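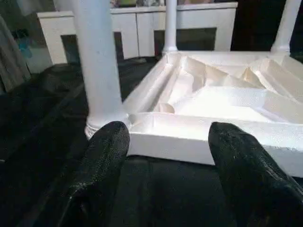

The woman who writes the assembly instructions for Mollberg would like you to know that she does read the complaints. She has a folder of them. The oldest is a single sheet of lined paper on which a customer has written "STEP 9" and underlined it until the pen went through.

"I agree with him about step nine," she says. "I agreed with him at the time. It was a bad step."

She has been writing manuals for 16 years, first for Girkik, which made exercise bikes and then stopped making exercise bikes, and since then for Mollberg, which makes bookcases, bed frames and a TV stand she won't discuss. We meet in the break room at the company's office in Virkalstead, where the table rocks. I ask whether it's one of theirs. She folds a napkin, puts it under the short leg and asks what else I wanted to know.

She asked that I leave her name out of this. Her neighbors own the TV stand.

People assume her job is drawing, and it used to be words. The Girkik manuals ran to full paragraphs, with sentences like "Having secured the flywheel, proceed to the pedals." She was fond of those. "I got to use 'having,'" she says. "I haven't used 'having' at work in years." Mollberg sells in enough countries that every word costs money to translate, so the words have been leaving one at a time. The current bed frame manual contains two, and one of them is "Mollberg."

What's left is the little figure. Every furniture company has some version of it, the bald person with no clothes and no visible opinions who shows you how to hold the panel. Hers has a slight smile. There was a meeting about the smile. It went on past lunch, and the result was that the figure may smile on the last page but must look neutral while holding a screwdriver, on the grounds that customers found the smiling screwdriver pages "taunting."

"Somebody wrote in and said he looked like her ex-husband," she says. "I've met the man who drew him. He does look like somebody's ex-husband."

Before a manual goes out, it gets tested. She sits in the corner of a room with a notebook while a stranger who has been paid in gift cards builds a bookcase. She isn't allowed to speak. She describes this as the hardest part of the work, harder than the TV stand.

"You watch them pick up the back panel, and it's upside down, and you know it's upside down, and they look at the drawing and they nod. The nod is terrible. They're so sure."

Does anybody start at page one?

"Couples do. One reads it out loud and the other one ignores it. People alone go straight to the screws."

She keeps the screws short in number where she can. Her theory, which the design department doesn't share, is that a customer will forgive anything except two screws that are nearly the same length. For a while she drew them at actual size so you could lay the real one on the page and compare. Then somebody put the manuals online and people began comparing their screws to their phones. That produced a second folder.

I bring up the leftover parts, because everyone does. She has been asked at weddings. Sometimes the factory throws in a spare, she says, and sometimes you've skipped something, and there's a simple test. "Lean on it."

The strangest letter she ever got was from a family called Siddiqui, who had built the same wardrobe in five different apartments and wanted a fresh manual because the old one had worn through at the folds. They sent the old one along. They'd written notes all over it: which hinge sticks, which side goes to the wall, a drawing of a cat with an arrow pointing at the bottom shelf. She scanned it and took it to her boss and proposed printing it as it was, cat included. He said he'd think about it. She brings it up at her review every June.

"It's better than mine," she says. "It has words."

On the way out I ask what she has at home. Most of it is secondhand, it emerges, and all of it came already put together. She bought one flat-pack desk, from a competitor, to see how they handled drawer runners. It's still in the box, leaning in her hallway, and she has read the manual through several times.

"Their step nine is very good," she says.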